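Grotik releases Veloveck 3, a motion planner for arms that work on messy desks

COTHAM – We're really happy to say that Veloveck 3 is out this January, and I get to write the announcement because I lost two months of evenings to the thing. If you've been running version 2 on a tabletop arm, you can update from inside the app and your saved tasks will come along with you.

Quick background for anyone new. Veloveck is the planning software we make at Grotik. It takes what the arm's camera sees, works out which things on the table can be picked up, and plans a path to each of them. Version 2 did that well when everything had plenty of space. Put a pair of scissors next to two pens, though, and it got nervous, backed off and asked for help (our support inbox can confirm!).

So the big change is what we call close-quarters planning. The old planner drew a fat box around every object and refused to enter any of them. The new one follows the outline of each object and keeps updating it as the arm moves in, so long skinny things lying at an angle stop blocking half the table. It also treats the arm's own cable as something to plan around, a request that has been on our list since the first release.

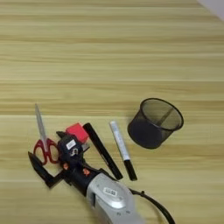

PRODUCT NEWS

Desk tidying is the job we test on most, with the sort of stuff you'd find near any keyboard: a red block, red-handled scissors, a black marker, a white one with a black cap and a mesh pen cup. Mesh deserves a special mention – you can see the wood grain right through it, and our old perception model liked to decide there was no cup there at all. We retrained it for version 3, and thin wire containers now have their own object class.

For the release we ran 112 tabletop layouts, each one with every setting left at its default. Veloveck 3 planned all but three of them without a person stepping in, and those three now live in our regression suite where I glare at them every morning.

There's a new replay tool too. Scrub back through a run, click any moment and you get the plan the arm was following, plus the ones it threw out and the score for each. I use it constantly.

Aksoy, our partner on the driver side, has updated its package to match, and 16 arm and gripper combinations are supported at launch. The full list is in the release notes.

Veloveck 3 is free for current license holders. New users can download a trial from the Grotik site, and questions are welcome through the press and support forms there.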